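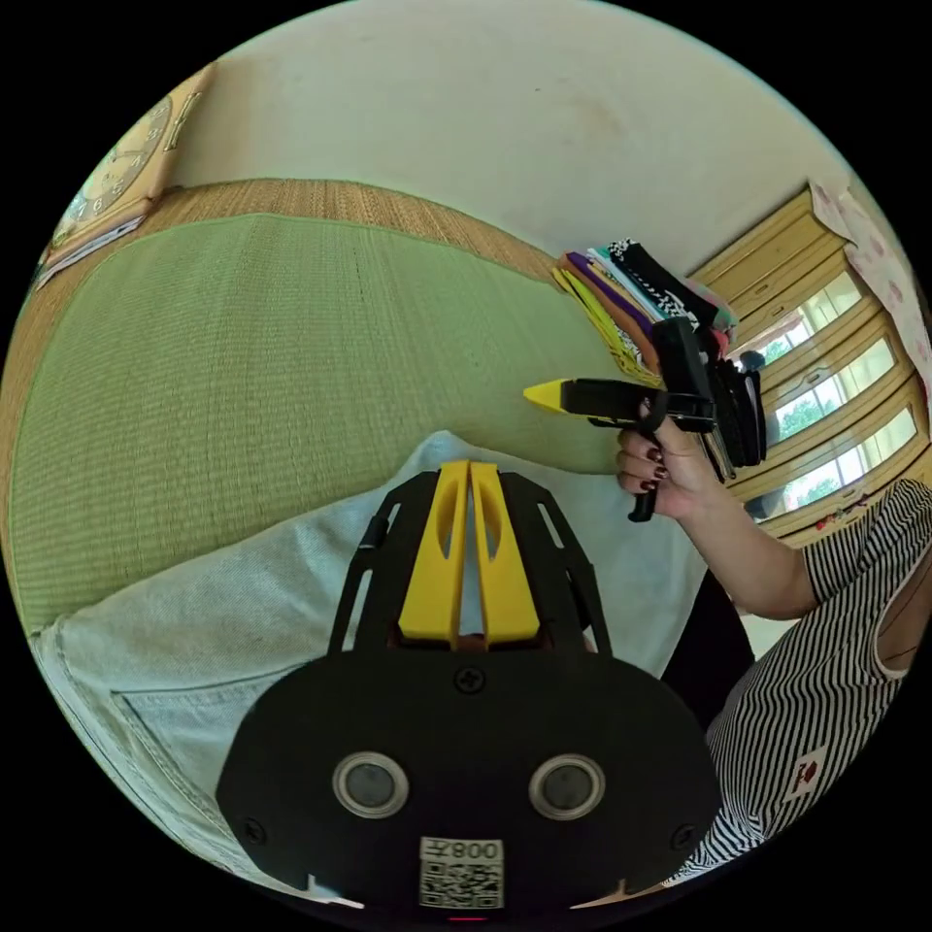
Hoteo, 2/12/25

Speaker notes: Learning to love your sourdough starter

Hello everyone, and thank you to Anisa Oei for having me! (Wait for people at the back to sit down.)

Start with the jar. Pass it round, lid off, and let everyone have a good sniff. Ask what it smells of. You usually get yoghurt, apples, beer and one person who says paint. All fine! Paint only means it wants feeding.

Then what's in there: flour, water, wild yeast and some very friendly bacteria. The yeast makes the gas, the bacteria make the sour. I still find this thrilling after years of baking. You stir two dull things together in a bowl and a few days later it's alive.

Feeding. Equal weights of starter, flour and water. Say WEIGHTS twice, as last time people went home and used cups. Rye if it's sluggish. Put a rubber band round the jar to mark the level, go and do something else, come back after 6 hours and have a look.

My first loaf story: left it proving overnight next to the boiler, found it down the side of the cupboard. Keep this short, Agustina, you always go on!

The big batch: 1000 g strong white flour makes 2 good loaves. Show the folding with wet hands, on the dough that's been resting since before the talk. Slow down here. People love this bit and they want to see the dough tighten up.

December kitchens are cold, so everything takes longer. Go by the dough and ignore the clock. Mention the oven with just the light on.

Questions, then bread and butter. Spare starter is in the little tubs by the door, please take one, and feed it tonight!

Agustina Paredes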